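Clutch gear clicking on 2-in-1 construction set crane

Toys and Models > Construction Sets > Motorised

Posted by Nahom Shiferaw

I have the Dredetti harbour crane set, 641 pieces, which rebuilds into a drawbridge. The crane model worked without trouble. After rebuilding as the drawbridge, the white clutch gear clicks at the same point on every lift, with the deck a third of the way up. The motor keeps running and the deck stays where it is.

Checked so far: batteries are new, the string is on the correct side of the drum, and the axle at step 293 is the long one as printed. With the deck removed the drum turns freely in both directions. Swapping the clutch gear for a plain 24-tooth gear would stop the clicking but I would prefer not to stall the motor. Is the clutch faulty, or is the drawbridge simply too heavy for it?
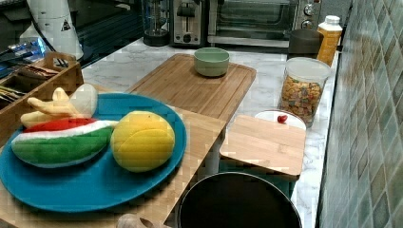
Rainer Nolte
The clutch is doing what it is made to do. It slips when the load on the axle passes a set limit, and a faulty one usually slips at random, whereas yours does it at a fixed angle. That points to friction in the frame.

Look at the two side towers. In the drawbridge build they are joined only at the base until the top beam goes on, and if one tower is out by half a stud the drum axle is pinched between the bearing bricks. Slide the bushes on the axle outwards by the thickness of a fingernail. The axle should have a little end play when you push it with a finger. Then lift the deck by hand with the motor unplugged. If it drags at the same place, the hinge plates are out of line – take off the lower pair and press them down again with the deck raised.

Do not fit the plain gear. A stalled motor draws far more current and the plastic gears wear at the tooth tips.

Feven Dinsa
I had the older version of this and the string was the problem. Mine had a knot. Try a new string.

Abrehet Wolde
Agree with Rainer on end play, but check the counterweight box as well. The drawbridge instructions reuse the crane's box and it is easy to leave it half filled, as the step showing the extra weight bricks is on the back of a fold-out page. There should be 2 weight bricks on each side. With one missing, the deck pulls to that side as it rises and the hinge binds.

If the box is correct and it still clicks, go from the 8-tooth to 24-tooth pair to a worm gear on the drum. Lifting is slower, but the deck also holds its position with the motor off.

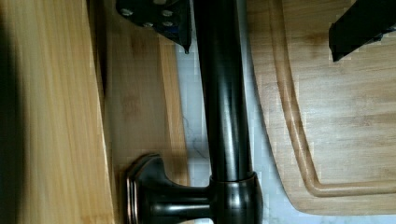
Nahom Shiferaw: the left side of the box was one weight brick short. I have fitted it and moved the bushes outwards, and the deck now goes up fully with no clicking. It still drops slightly when the motor stops, so I will try the worm gear when I next have the tower apart.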